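The Strip on the Wall
How one household got its chargers up off the floor, and what it learned about outlets along the way

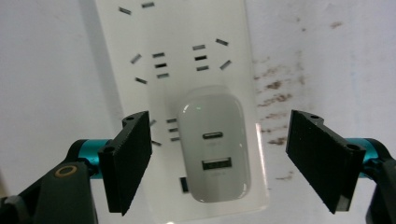 A two-port charger in the upright power strip, with USB-C on top and USB-A below.

By Josefina Leiva

There is a drawer in my kitchen that I do not like to open when company is over. It holds, or held until this summer, every charger that has come into our house since we moved in, along with the cords that went with them and a good many cords that went with nothing at all. I emptied it onto the table one evening and counted, and got to 36 pieces before my tea went cold and I gave up. I mention this so you will understand the frame of mind I was in when I went to see Mayu Sekiguchi, whose apartment has become a little bit famous among my friends for having no cords on the floor.

Mayu lives on the second floor of an old building in the Yagi district, where the rooms are generous and the outlets are stingy. Her living room came with one of them, behind the place where any sensible person would put a couch. For years she did what the rest of us do, and ran a power strip out from behind the furniture and let it lie there gathering dust and crumbs and the occasional hair tie. "I used to find it with my foot," she told me. "Always in the dark, and always with the same toe."

Then in October she had the room painted, a soft off-white she spent weeks choosing, and with the furniture pulled into the middle and the baseboards bare for the first time in ages, she could not bring herself to put the strip back on the floor. So up the wall it went, standing on end, at a height where she can reach it without kneeling.

I'll admit I expected it to look like something from the back of a repair shop. It doesn't! A white strip on a pale wall more or less melts away, particularly in the afternoon when the light comes in and everything in that room goes the same milky color. What you notice is the charger, a plump white thing with rounded corners, a bit like a small pillow, with its two ports facing out at you.

Those two ports are the heart of the whole arrangement. Mayu's phone and tablet use the little oval one, and her older reading light and her son's music player use the flat rectangular one, and with both on the same charger she was able to retire most of what she had been hanging on to. She kept 5 cords in all, each with a twist of colored yarn near the end so people know whose it is. The rest went into a shoebox, and after a season in which no one asked after the shoebox, it went to electronics recycling.

If you are thinking of doing the same, it is worth spending a few minutes with the outlets before you buy anything. The ones on Mayu's strip are the combined sort, made to take either two pins or three, and she likes them because the household has picked up plugs from several places over the years (her husband's work has moved them twice). What she hadn't thought about was how close together they sit. A slim plug is no trouble, but a wide charger body can lean over its neighbor, and once that happens the neighbor is as good as gone. Her advice is to gather up everything you mean to plug in, bulky ones first, and try them in different spots until they stop elbowing each other.

Yiran Han, an electrician who has worked on half the old buildings in Yagi and who kindly read over my notes, had some thoughts of his own. Chargers for phones and lights are gentle company for a power strip, he said, and he doesn't lose sleep over them. Space heaters are another matter, and so are kettles and anything else that makes real heat. Those belong in a wall outlet by themselves. He also asked me to tell you not to plug one strip into another, and not to hang a strip by its own cord, which he has seen more often than he cares to. Use the mounting slots if it has them, follow the maker's instructions, and get your screws into something solid. Mayu's came to less than 50 minutes of work, and I gather a fair part of that went to finding the level.

She did have one regret, and it was the cord. The strip was beautifully straight and the cord wandered off from it any way it pleased, and for a week or two she saw nothing else when she sat down. A narrow paintable cover from the hardware store took care of that, along with a dab of the leftover wall paint. She has saved the rest of the can for touch-ups, with the name of the color written on the lid in marker.

I went home and looked at my own drawer, and then at the stretch of wall beside the pantry, where there is an outlet we have never used for anything but the vacuum. It would be a fine spot — near the table, away from the sink, and out of reach of the dog. I have bought the strip. The level is on loan to my neighbor Sota, who promises I will have it back as soon as his shelves are up, and in the meantime the drawer is down to a dozen cords and closes without a shove.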